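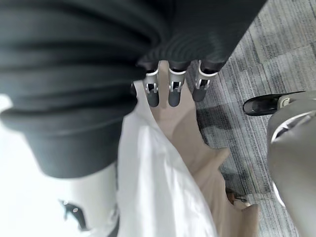
Tudau commented: had the same grief with mine, check the sleeve before you touch the calibration, you'll waste a whole arvo otherwise

Wrist sleeve creeping down, pickups drifting after

Posted by clothhand, 2025-05-27

Two-arm Dureck, three fingers each side. We run it on clothes, bed to basket mostly. After up to 19 minutes the ribbed sleeve on the left arm has slid down toward the fingers and the wrist camera is seeing more sleeve than cloth. Then grasps start landing short. Sometimes it throws a 511 and parks itself.

Have re-done hand-eye calibration 4 times. Good for a bit then off agian. Base hasn't moved, tape marks on the carpet still line up. Right arm is fine. Black jumper is the worst for it, or maybe I just notice it more.

Is it the sleeve or is the camera mount loose? Don't want to pull the wrist apart if I dont have to. Cables on the floor are still how the last bloke left them, if that matters. 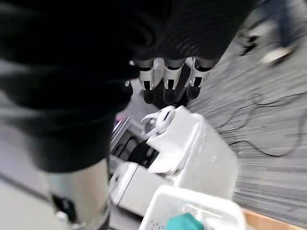

2 replies

yagi_bench

Both, probably. Sleeve creeps, drags on the camera lead, lead tugs the mount. Seen it on a Yagi wrist too.

Power off first. Arm supported, it'll drop otherwise. Slide sleeve right back past the elbow and look at the upper band, if it's gone shiny it's not gripping any more. New band, or flip it if you're stuck. Then wiggle the camera by hand. Any play, nip it up, and calibrate AFTER, not before.

Re-fit with the arm stretched out to the far side of the bed, not tucked in. 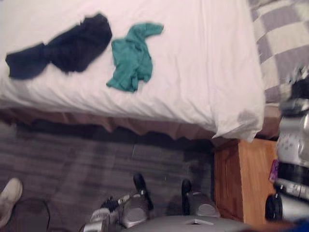

If you fit it tucked the folds all bunch at the wrist end and it has nowhere to go but down. Leave slack at the elbow. Also tidy those cables, seperate problem but you'll run over one eventually.

Once it's back on, send each arm through its full reach over the mattress, slow, no cloth in the fingers. Watch the lead at the wrist the whole way. Then do a few pickups with two colours of clothing, one dark one not, and compare where it lands. 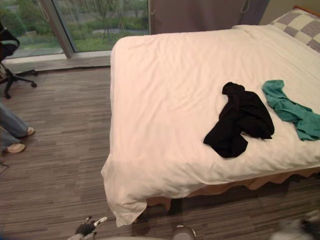 Phúc Hứa
Moderator, Porkbridge Robot Help

Agree with most of that. Would not flip the band, just replace it.

On the 511, on ours that was wrist load out of range, so a dragging sleeve would fit. Check your own manual, the codes changed with the January update. Ours sits 145 mm back from the finger joints, marked with paint pen so you can see creep straight away. Post back with the band off if it's still doing it.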